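The Table from Flat 544

I bought the table from Aminu Igwe on 28/12/2024, in that odd flat stretch when everyone is full of cheese and selling things. He wanted 100 pounds for it. I offered less, he made me a cup of tea, and somehow I paid him the lot and carried his biscuits home as well!

It went under the window at Machala House, and for 2 weeks I did nothing but look at it. I'd had a dark table all my life (my mother's, then my own) and you never saw the wood in those, only the polish. With this one I'd sit down to pay the gas bill and end up following a line of grain with my finger, up and away to the right, to the place where it loops about like a river on a map.

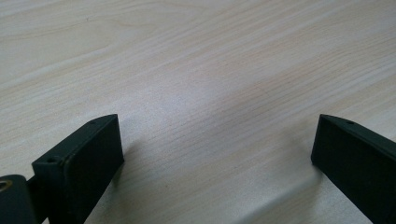 January

Asnakech Endale came up from downstairs to borrow my ladder and stopped dead in the doorway.

"That's Aminu's," she said.

"It's mine. I've got the biscuits to prove it."

She put her palm down on it, over by the loopy bit, and left it there.

"I learned to read at this table," she said. "He used to teach the whole landing. We'd go along the lines with a pencil, the blunt end, before he let us near a book."

I forgot all about the ladder, and so did she. I put the kettle on and fetched the other chair, and she showed me where the river started.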